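Capítulo 7
La promesa del cajón ordenado

Quien abre un manual de organización doméstica suele encontrarse, antes de llegar al índice, con una promesa. Se le asegura que dormirá mejor, que discutirá menos con su familia y que recuperará unas horas semanales que hasta ahora perdía buscando las llaves. El estudiante de consumo y cultura material haría bien en detenerse en esa primera página y preguntar de dónde salen las horas. Casi nunca hay una nota al pie.

Este capítulo se ocupa del almacenamiento en el hogar: de los recipientes, de los sistemas que se venden para usarlos y de las razones por las que seguimos comprándolos. En el capítulo 6 vimos cómo la cocina se convirtió en un espacio que debía ser eficiente. Ahora seguiremos la misma idea hasta el armario, el trastero y la habitación de los niños, donde las pruebas a su favor son todavía más flojas.

7.1 Qué se vende cuando se vende orden

Tomemos el caso de Prolden, una cadena de tiendas que durante varios años repartió en septiembre un folleto titulado «Vuelta a casa, vuelta al orden». El folleto proponía un método en 8 pasos. El primero consistía en medir los armarios. Los siete restantes exigían comprar algo. Cabe sospechar que un método concebido por alguien ajeno al comercio de cajas habría repartido los pasos de otra manera.

La competidora Nelska eligió un camino distinto y encargó una encuesta a 200 de sus propios clientes. La conclusión que llegó a los anuncios fue que las personas con más recipientes se declaraban más satisfechas con su casa. Tal vez sea cierto. También puede ocurrir que quien dispone de una vivienda amplia tenga sitio para los recipientes y, de paso, motivos para estar satisfecho. La encuesta no preguntaba por los metros cuadrados, y tampoco incluía a nadie que hubiera dejado de comprar en la tienda.

Conviene distinguir desde ahora dos afirmaciones que los textos comerciales mezclan sin pudor:

a. Guardar las cosas en un lugar fijo ayuda a encontrarlas.
b. Comprar recipientes hace que guardemos las cosas en un lugar fijo.

La primera es razonable y cualquiera puede comprobarla en su casa. La segunda es una hipótesis sobre el comportamiento, y bastante optimista.

7.2 El recipiente como aplazamiento

La socióloga Elif Naz Karabulut visitó 20 hogares del barrio de Erano y pidió a sus habitantes que vaciaran un solo recipiente de almacenaje, elegido por ellos. Su informe es modesto y por eso resulta útil. No habla de bienestar ni de paz interior. Anota lo que salió: cargadores de aparatos desaparecidos, facturas, piezas de juguetes, una manta que la familia había dado por perdida y vuelto a comprar. Karabulut llama a estos recipientes «depósitos de decisiones pendientes», una expresión algo pomposa que, aun así, describe bien el problema.

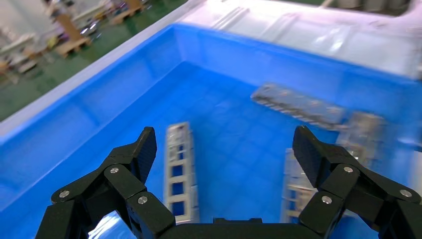

Los críticos del informe han señalado que una muestra tan pequeña, reunida en un solo barrio, no permite generalizar. Tienen razón, y la autora lo admite en su introducción. Llama la atención, sin embargo, que los mismos críticos no exigieran tanto rigor a la encuesta de Nelska, cuyos resultados se citaron durante años en suplementos de decoración como si fueran una ley física.

Algo parecido sucede con los colores. El sistema Ikeda, popular en ciertas guías para padres, asigna el azul a los juguetes, el verde a la ropa de temporada y el rojo a las herramientas. Sus defensores sostienen que los niños aprenden a recoger antes si cada color tiene un destino. No hemos encontrado ningún estudio que compare a esos niños con otros que usaran cajas de cartón iguales entre sí. Mientras no aparezca, el lector puede quedarse con el color que más le guste.

7.3 Preguntas para abordar el capítulo

Antes de seguir leyendo, busque en su vivienda un recipiente que lleve cerrado más de una estación. Escriba de memoria lo que cree que contiene y después ábralo. Guarde ambas listas, porque volveremos a ellas en el apartado 7.5, al discutir los límites de las encuestas basadas en el recuerdo de los participantes.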